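Tasting room talk, Saturday, second slot after lunch

Okay, hi everybody. Wait for the chairs to stop scraping. Ask if the back row can hear me.

I'm Dace Laur, I run the bar at Grallwood, and I'm going to talk about cider on draft. Specifically, why so many beer bars have one cider line, why it's usually the sweet one, and what happened when we put on four.

Quick show of hands: who has a cider line? Who has tasted it this month? (Pause. There will be fewer hands.)

So, the back story. When we opened we had 20 taps and exactly one of them was cider, and I picked it off a price sheet. I never thought about it again. Then Radka Angelovski came in one night, sat at the end of the bar, and asked me what apples were in it. I had no idea. I went and read the keg collar and the keg collar had no idea either.

Radka makes cider at Mirier, which at that point was her, a press and a rented garage. She left me a bottle of something bone dry and a bit tannic, and I drank it after close with Tanner, my cellar guy. Tanner doesn't like cider. Tanner finished the bottle.

We put on her dry one in July. First week was rough! People sent it back because they thought it had gone off. We sold 63 pours, and I gave away a lot of tasters on top of that.

What changed things was the menu. We quit saying "dry cider" and started saying what it drinks like. "If you like a crisp pilsner, try this." Brayden Lévesque wrote those lines for us, and I'll read a couple if there's time.

(Slow down here, I always rush this part.)

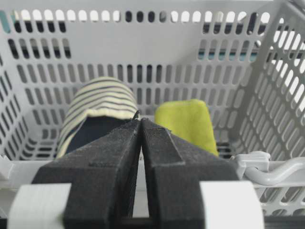
By the end of that summer we were at around 300 pours a week across four lines, and the sweet one was still the best seller. I want to be clear about that. Don't pull your sweet cider. People love it, and they'll be mad at you.

Now the boring stuff — line cleaning. Cider is acidic and it shows up a dirty line faster than a stout will. Clean on the same schedule as your beer or tighter, and if a line has had root beer in it, just replace the tubing. Tanner tried to save one. We don't talk about it.

Glassware: smaller pour for anything strong, and please, no ice unless they ask.

Mention Mélanie's tasting at 4, over by the Leinonen table. She's pouring two perries and she'll run out.

Questions. If it's quiet, ask who's tried serving it warmer.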